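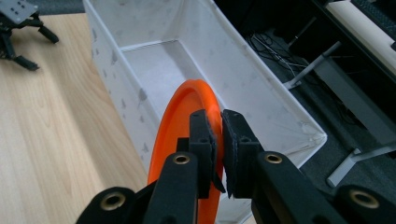 by mogesline | Short fiction | July 2023

THE LAST BUS TO HOLTUMITZ

Missed it. Of course I missed it. Stood there on the curb in Trarnville with a suitcase in one hand and my father's accordion in the other, watching the tail lights go past the feed store, past the church, gone.

93 degrees at six in the evening. The accordion case stuck to my leg.

"Next one's tomorrow," the woman in the ticket window said. She was already pulling the shade.

"What time tomorrow?"

"Same time."

So that was that. 142 miles to Holtumitz and a funeral at ten in the morning. My uncle's funeral. My uncle who hadn't spoken to my father in my whole life, and who had asked, in writing, in pencil, for the accordion to be played at the grave. By whom, he didn't say. I can play one and a half songs.

I went across to the Fodico for something cold. Bought a root beer. Asked the kid at the register if anybody drove north at night.

"Trucks," he said.

"Which trucks?"

He shrugged. "The ones out back."

Out back there was one truck. Peaches. A man sitting on the step of it eating a sandwich over his knees, careful, catching every crumb in the paper. Older than my father would be. He looked at the case before he looked at me.

"Buttons or keys?" he said.

"Keys."

"Huh." He folded up the paper. "I go as far as Moges. After that you're on your own."

I got in.

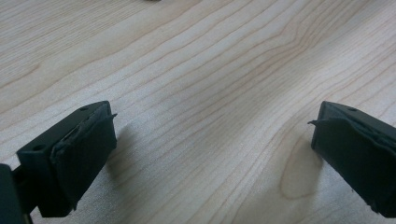
Tabletop, light wood.

He didn't talk for the first hour. Windows down, the whole cab smelling like peaches and hot brakes. Fields, then more fields. A water tower with a name on it I couldnt read. I kept thinking about money because it was easier. My uncle had left me $3,139 and a shed. The letter said it just like that, the sum and a shed, as if you would know which shed.

Somewhere after dark he reached over and turned off the radio, which had only been static anyway.

"Who died?"

"My uncle."

"Close?"

"Never met him."

He thought about that for a good long while. A mile maybe. Moths coming at the windshield.

"What are you gonna play?"

I told him. The one song. It was the only one my father ever finished, he'd do it at Christmas with his eyes shut, and he always quit before the last part of anything else. Got up, made coffee. You couldn't ask him.

"Hum it," the driver said.

I hummed it. I'm a bad hummer. He nodded along, and then at the end, where I stopped, he kept going. Eight more notes, or ten. Low, a little flat. Going down where I would've thought it went up.

"There's more?" I said.

"Sure there's more. There's a whole second part. You need two boxes for it, though. Two fellas. One holds the bottom."
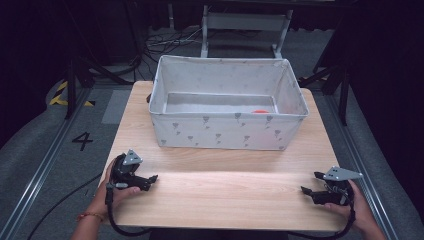
Fabric box with balloon hearts.

I looked at the case between my feet. Two fellas. I thought about the two of them in a kitchen somewhere, before me, before the fight, whatever the fight was. One holding the bottom. I'd had it wrong all along, I thought he knew the whole song.

"Again," I said. "Please."

He did it again. I did it back to him. We did it past the grain elevators and over the river, and I got it wrong at the same spot every time, and every time he said nope and started me over.

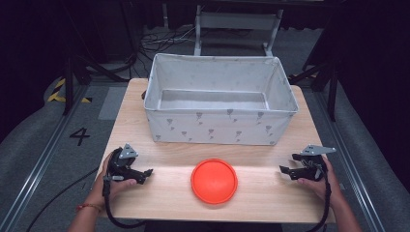

Moges at one in the morning is a gas station and a light. He pulled in under the light and left the engine running. I got the suitcase down, then the accordion. Held out a twenty. He looked at it like I'd handed him a fish.

"How far from here?" I said.

He leaned over the wheel. Looked up the road, looked at the peaches in his mirror. There was somebody waiting on those peaches.

"Can you do the bottom yet?"

"No," I said.

"Well, get back in then."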